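ねじれて団子になった長袖、どこから手をつけてますか?

投稿:Asmaa Metwally 5月

洗濯物をたたむのが昔から本当に苦手で……。Tシャツやタオルはまあ何とかなるんです。問題は長袖! 洗濯機から出すと袖が身頃に巻きついて、真ん中がぎゅっと絞れたみたいになってますよね。あれを広げようとすると、片方を引っぱればもう片方が締まるし、裏返しなのか表なのかも分からなくなるし、一枚に2分かかることもざらです。

うちは家族が多くて、一回にたたむのが16枚くらい。ベッドの上でやっていたんですが、腰が痛くなったのでテーブルに無地の布を敷いてやるようにしました。これは楽になりました。でもねじれのほうは相変わらずです。袖から? 裾から? 皆さんの順番を教えてください。

---

**Tenley**

肩を探すのが先です! 私もずっと袖を引っぱってたんですけど、あれ逆効果なんですよね(余計に締まります)。襟ぐりを見つけて、そこから両肩の縫い目を左右の手でつまんで、持ち上げて二、三回ばさばさっと振る。たいていはこれで袖が勝手に落ちてきます。

振ってもだめなときは台に置いて、ねじれた細いところの両側をつまんで、逆向きにゆっくり戻します。強く引かないほうが早いです。
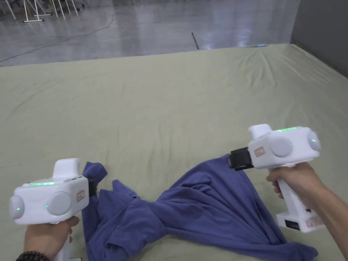 **Kuvano** さんの回答 ・ 参考になった 8

薄い緑のシートの上に青紫の服、これくらい色が違うと端がどこか見つけやすいですよね。うちも白いシャツの日は濃い色の布に替えてます。

で、順番なんですが、私はTenleyさんと違って裾からです。ねじれて細くなっているところは最初は触りません。まず広がっている側、面が大きく出ているほうを平らにならして、そこから細いほうへ手でしわを送っていく感じ。途中でねじれの向きが見えてくるので、そうしたら服の反対側を持ってくるっと返します。袖はいちばん最後! 脇の縫い目から袖口に向かってなでれば、だいたいまっすぐになります。

振るやり方も試したんですが、うちは天井の照明が低くて、一度袖が当たってひやっとしてからやめました(笑)。あと薄手のニットだと伸びそうで怖いです。綿のシャツなら振っても平気だと思います。

裏返しかどうかは、脇の縫い代か洗濯表示のタグを探すのが確実です。襟で見ようとすると私はよく間違えます。

---

**tiongson3344**

干す前に直す。以上。

乾いてからだとしわも取れないし二度手間です。あと長袖だけネットに入れて洗うと絡みにくいですよ、ネットの中でねじれることはありますが。

> Asmaa Metwally:ありがとうございます! ネット、ひとつも持ってないので買ってきます。肩からと裾から、今夜の分で両方やってみますね。白いシャツ用の布も探さないと……。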